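Grasp planning at Budov: an interview with Consuelo Pacheco
Fri 28 March

The planner that Consuelo Pacheco maintains at Budov is called Gravero. It takes a set of object meshes and a gripper model, samples candidate grasps, and rejects those that fail a collision or reachability check. Version 551 went into use in January. We spoke mostly about what changed in it.

The earlier planner treated the fingers as two rigid boxes. Pacheco describes that as adequate for parallel jaws and poor for anything with linkages. "A jointed finger sweeps a volume as it closes," she says. "If you only check the open pose and the closed pose, you miss the middle, and the middle is where the knuckle hits the neighbouring part."

Gravero now checks the sweep at 40 intermediate positions. The cost is planning time. A grasp query on a cluttered table took 551 milliseconds on the old build, and she declines to give a single figure for the new one, as it depends on how many candidates survive the first pass. Candidates are sorted by clearance before the sweep check runs, which she says recovered most of the loss.

Objects with sloped faces get separate treatment. "The old scoring liked big flat areas. It didn't care whether the two areas were parallel. So you'd get a high score on a pair of faces that would squeeze the thing out like a pip." The current scoring weights the angle between contact normals ahead of patch area.

Testing is done in simulation first. The regression set, kept in a repository named Trương, holds 2407 scenes. At the last full run 2311 produced a valid plan. Pacheco reads the failures by hand and sorts them by which check rejected the final candidate. Many come down to approach height: the wrist has room, but one fingertip is already inside the safety margin of the object before the arm starts its last move. She has considered shrinking the margin and so far has left it alone.

I asked about physics settings. Contact friction is randomised per run, and object pose is perturbed so that some items start tilted. "A meter sitting square on a bench is an easy case. Tip it onto a corner and you learn whether your pose estimate is any good." Mesh quality remains a nuisance. Convex decomposition fills in recesses, and the planner then believes a socket or a hollow is solid.

The motion side is handled by Monex, a separate trajectory library. Gravero hands it a pre-grasp pose, a grasp pose and a retreat direction, and gets back either a path or an error code. The error codes are next on her list. At present a joint limit and a timeout return the same value.

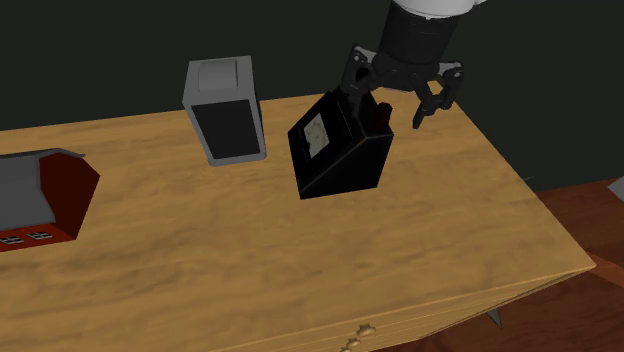 Reader comment, Marek: We hit the same shared error code in Monex and ended up wrapping the call with our own timer, so that anything returned before the deadline is logged as a joint limit. It's crude, but it made the logs usable. I'd like to know whether the sweep check uses fixed steps or gets finer near contact. With fixed steps we still missed knuckle collisions on thin parts.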